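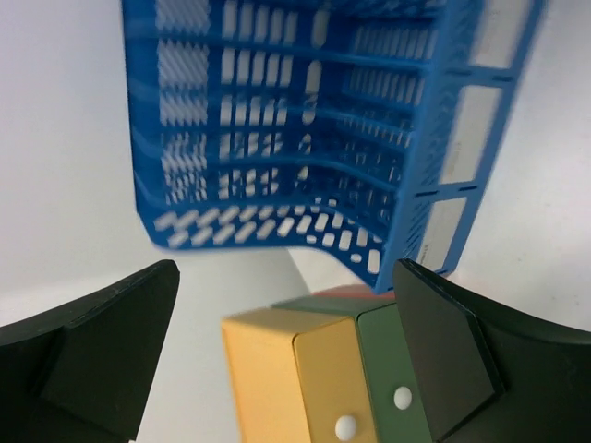
The Zetilari is a folding shopping cart with two wheels, a telescoping handle and a canvas liner, and I have now dragged it to the grocery store and back for 36 days. I bought it after the Plaven I'd had for years lost a wheel on the crosswalk in front of a bus. The driver was very nice about it.

Assembly took me most of an evening. The instructions are a single sheet with eleven drawings and no words, and drawing seven shows a washer that did not come in my box. I left it out. So far the cart has not complained.

Loaded up, it rolls well. The wheels are real rubber and they handle the broken sidewalk outside the laundromat better than my knees do. Stairs are another story – the axle sticks out just far enough to bite your heel on every step, and I live on the third floor. You learn to walk a little sideways.

The liner is my favorite part. It unsnaps, it goes in the wash, and it came out the same size it went in. Groceries that come home in open plastic baskets tend to lose a lime or two along the way, and the canvas has kept all of mine.

Now the folding. The box says "folds flat in 5 seconds." It folds flat in five seconds if you are the person who designed it. For me it folds to something like the shape of a lawn chair having a bad day, and then I lean on it. It does fit behind the door afterward, which the Plaven never did.

At $49 it costs more than the cheap ones and a good deal less than the Prisalel, which has a brake and a cup holder and is for people with a nicer hallway than mine. I'd buy the Zetilari again. I would also like my washer.

Posted Sunday, May 26, 2024

Comments

Mavis Nguyen-Tran: Mine didn't have the washer either. Wrote to them in September and got a coupon for a second cart.

Ruan Mokgethi: Pool noodle over the axle ends. Looks ridiculous, saves the heels.

Yoon-hee Seok: How is it with a case of water? Mine tips backward.

Recent reviews

Prisalel umbrella stand, one year on
The Lu step stool
Three can openers and a bandage
Plaven door hooks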